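Munshi small items project – progress report to Sekmont, phase 2

The sorting room in Dunville has stayed open through July, and the bulk of the backlog has now been worked through. This report covers the state of the boxes, the jewelry, the money and what is left to do before the end of the phase.

## Where the backlog stands

When the phase started, the back wall was stacked with mixed donations in whatever they had arrived in: shopping bags, shoe boxes, pillowcases, large shipping cartons. Small things had sunk to the bottom of most of them. We agreed with Sekmont that small items would be done first, as they are the ones that get lost or broken when heavier things are pulled out over them.

297 small items have been sorted, bagged and given a line in the ledger. Most are costume jewelry. The rest are buttons still on their cards, key rings, hair clips and a few watches without straps. Watches are being held back until we have a decision on batteries.

The order of work is the same for every carton. It is lifted off the pile, the small things are taken out and set down on a clear patch, and the carton is tipped and checked before it goes to one side. We lost time early on by skipping the check. Two pairs of earrings went out with the flattened cardboard and had to be fetched back from the recycling bay.
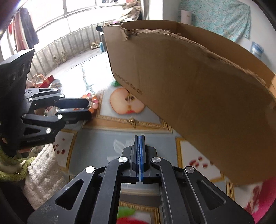

*Carton and beads, small items sorting. Upper flap torn.*

## Condition of the cartons

The cartons are in worse shape than we told you in the application. We had planned to reuse them for storage and asked for no money for containers. Many have been opened by pulling at the tape, and the top layer of board has come away with it. Once the rim is torn, the flaps no longer meet and the carton can't be stacked with anything heavy on it.

The sides and bottoms are mostly sound, so we are sorting cartons as well as contents:

- Good flaps, good base: kept for stacking, heavy goods
- Torn flaps, good base: kept open-topped on the low shelves, light goods only
- Soft or split base: flattened and recycled

Most of what we have falls in the second group. Low shelf space is now the limit on how fast we can work. We looked at taping the rims, but the tape peels off frayed board within days and costs more than it saves.

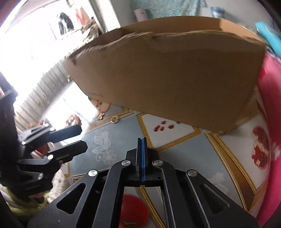
**Finlay Mackay**
Sorting room, Dunville

Old printing on the cartons has also caused some confusion. People read the side of a box and assume it tells them what is in it. From now on each kept carton gets a white label on the short end, with the shelf number and one word for the contents (BELTS, BEADS, TOYS). The printing on the long side is ignored. Cartons labeled this way have been quicker to find, and we will go back and do the older ones on Saturday mornings.

## Jewelry

Bracelets and necklaces made up the largest share of the small items. Beaded pieces are checked along the whole string before bagging. If the cord is stretched or frayed, the piece goes in the repair tray with a slip of paper saying what is wrong. If beads are loose, they are bagged together so that a color doesn't go missing from a set. Pinks and oranges are hard to tell apart under the ceiling light, and we have moved the matching work next to the window.
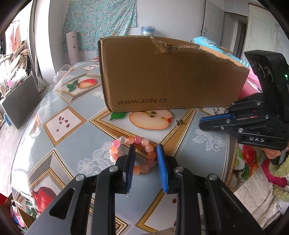

*Beaded bracelet, pinks and oranges. The carton behind is marked www.anta.cn and has a torn top edge.*

Bagged pieces are put on the Vuron stock list with a short description and a price band. The list has been slow to update on the older laptop, and for now entries are written on paper first and typed up at the end of the day. There is a gap of a few days between the paper ledger and the list. It should close once the second typing session starts.

## Money

The grant for this phase is $2000. We have spent $1000, on shelving, resealable bags, labels and the rent on the room. We would like to move part of the remainder from the line for printed signs to a new line for lidded storage boxes. The total stays the same. Please let us know if this needs a form or if a reply to this report is enough.

## Still to do

The hair clips and key rings need price bands. The repair tray is full, and we need someone who can restring beads, preferably with their own cord and crimping pliers. There is also one stack by the door that hasn't been touched. It looks like mostly clothing, but so did the last one – the small things were at the bottom.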